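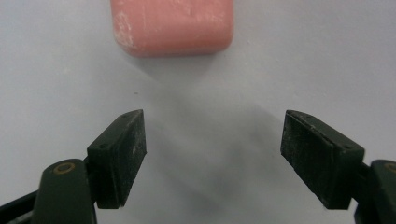
Sheyla Tello had told me before I went that soap was a mean thing to start anyone on, as it slides the moment you get the angle wrong, and that I should ask for a sponge first. I forgot to ask.

Open afternoon at Laskowska, September. I got there just after two and signed in behind a group from Altilen. Preben Snorradóttir did the introduction, which was short. The grippers are held in the hand, one each side, and whatever you do with them is recorded so that a robot can be trained on it later. They want up to 80 goes at each task before they move on to the next.

The task on our table was the bar of soap and its dish. I had expected the grippers to be the easy part – they work like tongs, more or less – but you have to keep your wrists quiet and go slower than feels natural.
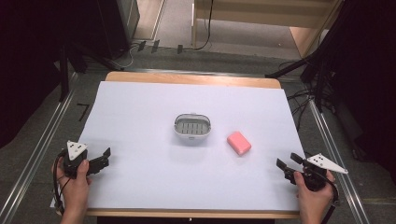 My shoulders were stiff after 12 tries, so I let Guðlaug take over and went for a cup of tea. She has steadier hands than I do and was told so.

Asked Preben what happens to a bad try. They keep it, but it gets marked. Left at half past four. The bus was late and I had no umbrella. Must send Sheyla the leaflet.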